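The Long Life of the Mushroom Button

At the Ultbridge training center, instruction in machine controls begins with the pushbutton. Trainees who expect to start with software are asked to spend their first three sessions on mushroom-head switches, the broad, domed operators found on control stations in workshops, packing halls and laundries. The center regards the part as a sound introduction to the trade. It is inexpensive, it comes apart with ordinary tools, and its faults are nearly always mechanical.

The course was written by Soledad Ocampo, who joined the center after a career in plant maintenance. Her syllabus separates the switch into two halves. The operator is the portion a hand touches: the cap, the collar and the spring within. The contact block sits behind it and does the electrical work. Most replacement jobs involve one half only, and Ms. Ocampo teaches her classes to establish which half has failed before anything is ordered.
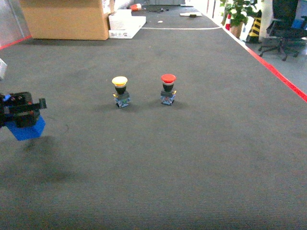

Color receives a full session of its own. Red is taught first, and trainees learn to treat it as reserved for stopping. Yellow is discussed at greater length, as its use differs from one workplace to the next, and the center requires that any yellow operator be labeled on the panel in plain words. "A color tells you where to look," Ms. Ocampo said. "The label has to tell you what will happen."

The center holds 646 switches in its teaching collection, most of them donated by factories at the time of refitting. Oluwaseun Nnaji, who maintains the collection, completed a new catalog in April. Each entry records the cap color, the type of contact and the condition of the terminal screws. Mr. Nnaji reports that damaged screw heads are the most frequent defect in donated parts, and he attributes them to drivers of the wrong size.

Bench practice is conducted on fabric and carpeted surfaces. The policy was adopted after repeated complaints of screws rolling to the floor, and it has been retained for the protection it gives to plastic housings. Printed plastic pieces are handled on the same coverings as the switches.

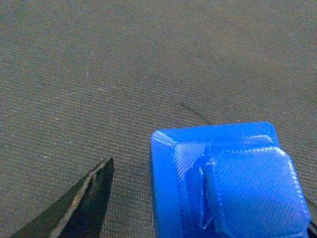 A blue 3D-printed piece on woven fabric. Layer lines remain visible on the surface.

The center's use of printed plastic is limited by rule. Printed pieces may serve as practice blocks or spacers, but they may not replace any part of a working switch. Anahera Cartwright, who oversees the workshop, considers the restriction permanent. Trainees are encouraged to make such pieces and to record how they wear.

Enrollment for the current term stands at 39. Graduates receive a certificate in control station maintenance, and those who wish to continue may enter the center's course in panel wiring. Applicants to that course must submit a switch they have taken apart, cleaned and reassembled, together with a written account of the work.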